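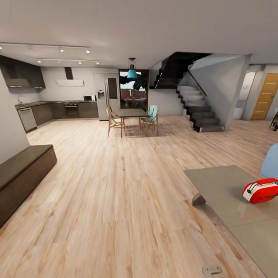
Drornumance | Silicon Validation Group

Good morning all! A few of you asked what we've been up to with the Pranness memory controller, and I've had a big mug of tea and a quiet hour, so settle in, it's going to be one of my long ones.

Quick catch-up if you're new. Pranness is the controller that sits between the processor cores and the DRAM on our Ra boards. It's a small block by area and a very large one by number of meetings.

The part everybody has been waiting for is the second stepping. It came back from the foundry in the spring and we've been working through it on the bench ever since, mostly the memory training, with a bit of power management when we wanted a change of scenery.

Memory training, for anyone who hasn't had the pleasure: every time the board boots, the controller has to work out exactly when to sample each data line. The traces are slightly different lengths, the chips are slightly different from one another, and temperature shifts everything a little. So it sweeps the delay, finds where the reads go bad on either side, and parks itself in the middle.

On the first stepping that worked beautifully at room temperature and got grumpy in the cold. One byte lane would settle right up against the edge of its window, and then a few minutes later, once the board had warmed up, you'd get a single-bit error and a very sad log file.

We blamed the board first (sorry, board team, you were lovely about it). Then we blamed the DRAM. Witold was the one who spent a whole afternoon comparing sweeps and spotted that the bad lane always finished its training while the reference voltage was still drifting.

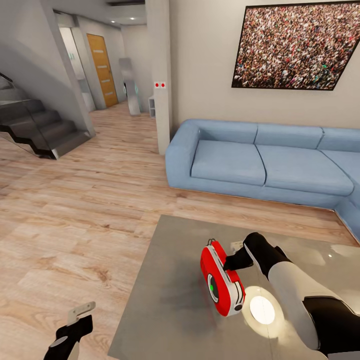 Posted by Intan Sembiring, May 23, 2024

So, the fix! The new stepping waits for the reference to settle before it starts the sweep, and then comes back for a second, shorter pass once the clocks are at full speed. It costs us 3 milliseconds at boot. I was braced for a fight over that and the firmware folks just said fine.

We've now done 496 cold boots on the new parts, all from the chamber at its lowest setting, and that byte lane has landed comfortably inside its window on every single one. I may have done a small dance beside the oscilloscope.

Still on the list: the low-power state. When the memory drops into self-refresh and wakes up again, we restore the saved delays and skip training altogether. Great for battery life, but if the board has been asleep in a car in January and wakes up on somebody's warm desk, those saved values are a bit stale. The plan is to check the temperature on wake and retrain if it has moved too far. How far is "too far"? Ask me in June, I have a favourite number and Witold has a different one.

A few people wanted to know whether this can be patched on first-stepping boards. Partly! The settling delay can go in firmware, and it's in the next Estness release, version 4. The second pass needs the new silicon, so if you have an early board please keep it indoors and be kind to it.

Someone also asked about test time. Roughly 400 hours of chamber time so far, and it's a shared chamber, so a big thank you to the display people for swapping slots with us again and again. I owe you many doughnuts.

I'll post the before-and-after sweep plots once I've cleaned up the colours -- at the moment both steppings are the same shade of grey and even I can't tell which is which. If you're seeing odd training results on your own Ra board, send me the full boot log, please, including the boring bit at the top, and tell me how cold the room was!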